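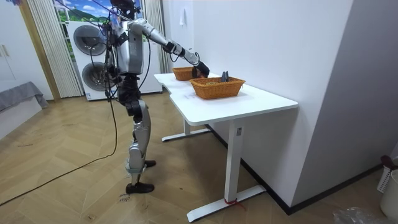
I have been trying to get the laundry corner under control since July, and I would like it recorded that I have made progress, if only because the rest of the household declines to notice. The theory was simple. If the washing had a proper surface beside it, the washing would be dealt with. So there is now a white desk near the stacked machines, the one with the curved bite out of its front edge, and on it live two woven baskets, one at the back by the wall and a larger one further forward. The larger one was bought for clean socks. It currently holds something with dark handles which belongs in the toolbox, and I have walked past it all week with the serene expression of a person who will get to it later.

The desk came second-hand by way of Rutico, a listings site on which everything is described as "hardly used" and located up three flights of stairs. I paid more than I meant to. I had gone in with a firm ceiling and then the seller mentioned the curve was ergonomic, and I found myself nodding as if I had ever in my life folded a pillowcase ergonomically. The curve is for your stomach. You stand in it. It does mean you lose a good slice of surface precisely where you would put a towel down, so towels have to be folded slightly to the side, like a newspaper on a train.

The baskets are wicker, in that orangey tan that looks like a holiday in the shop and like a school harvest festival at home. I got them from Botari, after an evening of reading reviews. The listing had 816 of them. I did not read them all, but I read enough to learn that people feel very strongly about wicker. One woman had returned hers twice. A man had given his a single star because it was a basket.

My system, for those who like a system:

Back basket: things waiting for a decision. Odd socks, a pillowcase from a set we no longer own, the belt of a dressing gown.

Front basket: things that are finished and going upstairs.

In practice the back basket is a museum and the front basket is a drawer without a chest. Things go in when you have something in your hand and the phone rings. So far this month I have taken out a tape measure, a candle, two takeaway menus and the instruction book for the dryer, which I had told everyone was lost.

About that dryer. We stacked it on top of the washer when we moved the whole lot under the window, and I still think it was the right choice, although it has given us a laundry corner with a far better view than the sitting room. Green hills, a great deal of sky. You can stand there waiting for the last four minutes of the cycle (they are not four minutes, they have never been four minutes) and feel quite rural. I put up white pleated curtains on both sides, which was a mistake of optimism. Pleats hold lint. I now have to launder the curtains that hang beside the laundry, and the only sensible place to put them while they wait is the back basket.

The stacking kit was made by Bemelard and arrived with 500 words of warnings and one small drawing of a man lifting from the knees. I lifted from the knees. My knees have had things to say about it ever since.

The herringbone floor has come out of all this with a few marks, and so has the desk, in front of the baskets. I tried the desk ones with a cream cleaner and a certain amount of muttering. They are faint enough to live with. I did look into a desk mat, and then a nice linen runner from Cheon, and then I saw what Cheon wanted for a nice linen runner and discovered a real fondness for marks.

So that is the corner. I said I'd have it finished by the time the clocks changed and I am going to miss that, narrowly, by the whole of it. Still to do: a hook for the peg bag, a shelf if I can find the good drill bits, and some sort of ruling on the dressing gown belt. The dressing gown itself went to the charity shop two winters ago. I keep thinking someone will want the belt.

The drill bits, now I come to think of it, may well be under the socks.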